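Pacheco health store to open second location in Valtilport

9 January 2019

Pacheco, the natural health store and supplement shop, will open a second location in Valtilport in April. The new store takes over a former shoe shop on the main street, two doors down from the post office, and has 700 square feet more floor space than the original.

The company signed the lease before the holidays and work on the inside has started. Walls between the sales floor and the old stockroom are coming out, and a walk-in cooler will go in at the back for probiotics, fresh juices and refrigerated oils.

Pacheco said the Valtilport store will carry the full line of vitamins, minerals and herbal teas sold at the first location, plus a larger bulk section. Shoppers will be able to fill their own jars from 43 bins of dried herbs, seeds, grains and nuts. Containers can be weighed at the counter before filling, so customers pay only for what goes in them.

The store will also be the first in the area to stock Brultine, a line of unscented soaps and skin creams made for people with sensitive skin. Brultine has been sold by mail order up to now. The starting range is 13 items, with hand cream and bar soap arriving first and the face products later in the spring.

Dument, the wholesaler that supplies most of the dried goods, will deliver to both stores twice a week. The current store gets one delivery, and customers have complained in the past year about empty shelves toward the weekend - mostly in the gluten-free aisle.

The company expects to hire for the new store in March. Most of the jobs are part time, and staff will train at the first location before the opening. Applications can be picked up at the register.

Prices will be the same in both stores. Loyalty cards already in use will work in Valtilport, and points earned at one store can be spent at the other. Gift cards sold over the holidays are also good at either place.

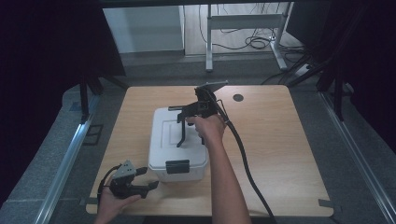 Hours and parking

The Valtilport store will be open Monday through Saturday from 9 a.m. to 7 p.m. and will close on Sundays. Customers can use the public lot behind the building, which has 35 spaces and is free for the first two hours. Hours at the original store do not change.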